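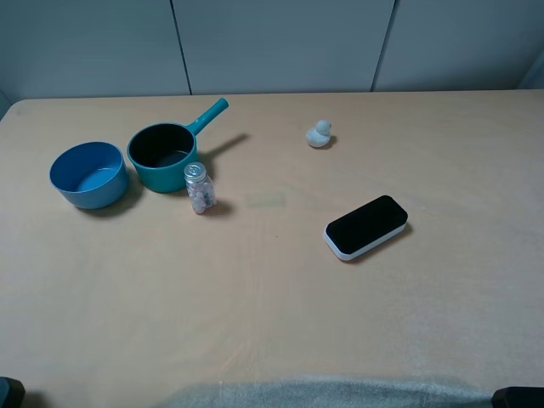 # Gestis (tabletop arm)

**Gestis** is a home-built robot arm designed for picking up household objects and putting them somewhere else, a job it performs at a speed best appreciated by people with other things to do. It was built by Gion Plattner in a shared workshop in Kiltcombe, and is mostly known to other members of that workshop, who have been asked not to lean on the table.

## History

Plattner began the arm in February as a replacement for an earlier machine, Govitz, which could draw a circle provided no one was particular about where it ended. Several parts were carried over, including the power supply and the name tag, which was turned around and written on again.

The first version used hobby servos in every joint. The shoulder servo stripped its gears while lifting its own forearm, and was replaced by a geared stepper motor from a Mayrhofer label printer. The printer had been donated to the workshop as "probably fixable," a description that no longer applies.

## Construction

The arm has five joints and a two-finger gripper, with a full reach of 400 mm. Its links are cut from aluminum tube and joined by printed brackets, now in their 19th revision. Revision 12 was the strongest, but could not be assembled by anyone with fingers.

Cost is recorded in the build log as $219. The figure leaves out tools, shipping, and the second control board, which Plattner considers a separate hobby.

## Object set

Trials are run on ordinary things set out on a light wooden tabletop. The usual layout includes a blue bowl, a teal saucepan, a small lidded glass jar, a white rubber duck and a whiteboard eraser. The saucepan's long handle offers an obvious place to grab, and the software has a strong preference for the other end. Clear glass gives the depth sensor trouble, so the jar's position is taken from its metal lid.

The eraser is laid at an angle to test wrist rotation. The duck has no assigned purpose in the written procedure, but appears in every version of it.

## Performance

A full test is 100 attempts, split among the objects and run without adjusting the code in between. This last rule was added after the first full test, which took two evenings and contained four different programs.

The log entry for July 16, 2023 gives the eraser as the most reliable object and the saucepan as the least. Most failures are put down to calibration drift in the elbow. A few are listed under "other," with no further detail.

## Software

Motion planning runs on a secondhand laptop connected by USB. The laptop's sleep setting has stopped more trials than the emergency switch has. A planned rewrite would move the control loop onto the second board, which is still in its bag.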